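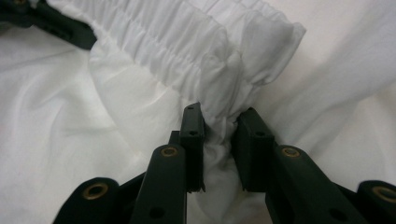 Gathered cuff, with the pinch taken just below the elastic.

26 February 2025

Home late again, feet aching, and I've made myself a pot of tea far too big for one person, so this will be a long one. I promised Ans I'd keep up the diary while the rules were being written, and I have skipped four evenings already, and if I don't put today down it will run into all the other days of white cloth and I shall never get it back.

So. The handling rules. We started the morning on version 2 of the sheet, the one Notburga typed up on the train from Arnitz, and I have to say it read beautifully. Every sentence had a verb at the front and you could have pinned it on the wall of any workshop in the country. Then we sat down with the grippers and the laundry and tried to do what it said, and by the time the kettle had gone on for the second time we had crossed out most of the first page. I felt bad for her, but she was laughing more than anyone. She said she'd written it with her eyes shut, remembering how she folds at home, and of course at home she has ten fingers.

Rule one used to say "take hold of the garment firmly at the edge". It sounds like good sense. But what is the edge of a sleeve with elastic in it? You have the little frill, and then the gathers where the elastic runs, and then the loose part. Noemí took hold of the frill, I took hold of the gathers, and Kofi went for the loose cloth underneath, and all three of us would have sworn we were following rule one to the letter. A robot learning from the three of us would have every right to be confused. We talked about it for an age. Kofi's way won in the end, for elasticated cuffs anyway, as the gathers are thick and springy and want to push the fingers apart, whereas the loose cloth just below bunches up nicely between the plates and brings the cuff along with it. The new wording is "on a gathered cuff, pinch the loose cloth directly beneath the gathers", and I'm rather proud of it, though it took four people the best part of an hour to write a line my grandmother could have told us for nothing.

What I keep turning over is how much of a standard is really manners. Notburga doesn't like me saying so. She came to us from Wallden, where they had proper documents with numbered clauses, and where a thing was either a "shall" or a "should" and you could be sent home for mixing them up. She has been very patient in teaching me the difference. A "shall" is something we throw the recording away for. A "should" is something we write a note about and keep. I had been using them the way I use salt. Once she'd explained it I went back over my own section (care of the grippers) and found I had written "shall" next to wiping down the table, which would have cost us half the work since Christmas, and "should" next to checking the finger pads, and that one ought to be the other way about.

The pads are my hobby horse, I know. They wear. The gripping faces go fluffy at the edge, they pick up fibres and crumbs of this and that, and then the next bit of thin cotton catches on the fluff when you want it to slide. The person holding the gripper learns to give a tiny shake without noticing they're doing it, and then the shake is in the recording for ever, and some poor robot arm in a year's time will be shaking every shirt it meets. So my clause now says the pads shall be looked at before every session, both sides, under the lamp, and the date put in the book when they're changed. Yolotzin asked how worn is too worn. I didn't have an answer. I said "if it catches on a stocking", and she wrote that down quite seriously, and Notburga put her head in her hands. We'll find a proper measure in March. Zavala apparently have a little card with photographs on it, from new to finished, and Ans is going to ring and ask whether they'd mind us borrowing the idea.
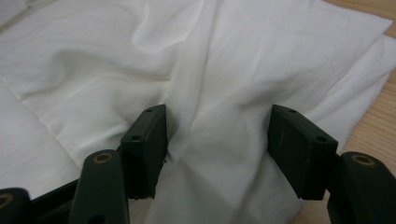
Fingers open either side of a raised fold.

After lunch (lentils, very good, Kofi's sister's recipe, I must get it from him) we did the part I'd been dreading, the approach. This is everything from lifting the gripper to closing it, and on the old sheet it was a single line: "position the gripper and close." I was for leaving it at that. People know how to pick up a piece of cloth, I said. Well, I was wrong, and I'm putting it in writing so Noemí can stop reminding me.

She had gone back through the recordings, all 1584 of them, and I mean she sat and watched them, with her knitting. She'd set aside 245 where the approach bothered her, and she played us a handful on the big monitor. There was one of mine where I go down, stop, change my mind, go sideways, dither over a crease like a hen over a worm, and then close on nothing at all. There were some where the person pushed the cloth along the table with both fingers until a fold came up, and some where the person went looking for a fold that was there already and straddled it. Each is a perfectly decent way to go about it. The trouble is that we'd labelled every one of them "grasp", and somebody downstream would be averaging the lot.

So the approach has grown into three clauses. Open the fingers fully before you come down. Choose the fold before you move towards it, and set one finger on each side of it. If you find yourself hunting about, stop the recording and begin again. Yolotzin pointed out, very gently, that real people hunt about all the time, and that a robot which has never seen anybody get it wrong won't know how to put it right. I thought that was the cleverest thing said all day. Notburga thought so too, after some grumbling, and we've made a separate heading for recoveries. A recovery is allowed, it's even welcome, provided it's marked as one and the person says so in the notes. "Should", that one, with a small s!

We also had the old argument about white cloth. White on white is horrid to work with, the folds all melt into each other and by four o'clock I can't tell a hem from a shadow. Ans would like the rule to say that every batch must have some of each, pale and dark and patterned, and I agree with her, but the laundry that lends us the garments has only what it has. For now the clause says the colour and the kind of cloth are to be written in the book at the start, so at least we know what we've got too much of. (It's white. We've got too much white.) And the lamp is not to be moved in the middle of a batch, however much your eyes are complaining. That's aimed at me and I accept it.

Then there was the matter of the second hand. For most of the winter we wrote the rules as if there were one gripper, and whatever the other one was doing was your own affair. Kofi has been saying for weeks that this won't do. You can't spread a shirt with one hand, or you can, but it looks like somebody wrestling a goose. With two, one hand has to wait while the other works, and where it waits turns out to matter a great deal. If it hovers too close it throws a shadow right where you're trying to see. If it rests on the cloth it pins it, and then the working hand is pulling against its own partner. 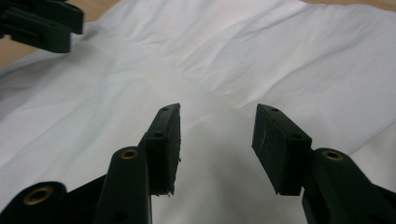
We tried out a waiting position for the idle hand, up and to the side, clear of the fold being worked on and still near enough to come in without a great swoop across the table. Kofi wanted it given in centimetres. I wanted "a comfortable distance". We've settled on something in between, which is that the idle gripper should stay out of the way of the working one's fingers and shall not lean on the garment unless it's meant to be holding it. I can hear how fussy that sounds. But I did a whole row of sleeves that way this afternoon, and my shoulders were grateful for it, and Noemí said the recordings were far easier to follow.

I had a small wobble around five, if I'm to be truthful in my own diary. Ans had been on the telephone to the people at Truker, who'll be using the recordings, and they asked how long the full sheet would be, and she said it stood at 92 clauses. I heard the number and felt quite ill. Who on earth reads 92 clauses before picking up a sleeve? I certainly wouldn't. I'd read the first few, nod, and get on with it, and I helped write the thing. So there's to be a short card as well, one side only, big letters, to stand by the table. Yolotzin has offered to draw it. She does lovely clear hands, and we've asked her to do grippers in the same style, and she went off muttering about how to draw a pinch so that it looks like a pinch.

The things I want on the card, while I remember. Pads looked at. Fingers open before you come down. Pick your fold first. Pinch under the gathers on a cuff. Idle hand off the cloth. Say so if you've had to try again. And I'd like something about stopping when you're tired, which Notburga says isn't a technical requirement and I say is the most technical of the lot, going by what my own recordings look like after tea. She's thinking about it. I caught her writing it in the margin, so I have hopes.

The pot's gone cold and I've still got the bag of borrowed nightshirts in the hall to sort for the morning. I must ask Kofi about the lentils. Cumin, I think, and something sour.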